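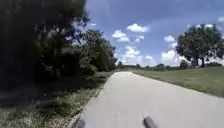
Why do people stop reading a book they say they are enjoying?
Mostly they put it down in one room and go to bed in another. Our project spent a semester confirming this.

Kumaresan Warrier and I got 14 classmates to keep a reading log for a month. Everyone picked a novel, wrote down the page they reached each night, and added a line on why they stopped there. We also asked for a guess, up front, at how long the book would take. The guesses were very brave.

The group logged 1,480 pages between them, and 500 of those belong to Védís Thygesen, who read one fat family saga called Vodau and then asked whether she was finished with us. We kept her in the totals but left her out of the averages, where she was doing damage.

Reasons for stopping

"Tired" was the most common answer, followed by "phone" and then "end of chapter." We had expected dull chapters to lose people. The log for The Wolde Letters says otherwise: the reader called chapter six "the best thing so far" and did not open the book again until the following Tuesday. Another reader stopped at page 91 of a mystery because she had guessed the killer. She was wrong, but we were not allowed to tell her until the month was up.

Short chapters helped a little. People who planned to read one often read two, and wrote this down with some pride.

Problems with the method

Keeping a log changes how you read. Two people admitted to reading an extra page so the number would look better, and Kumaresan admitted to it only after I found his. We also let everyone choose their own book, so comparing a thin comedy with Vodau is not very fair - to either of them.

If we ran it again we would ask where the book was left each night. Mine spent most of the month under a coat.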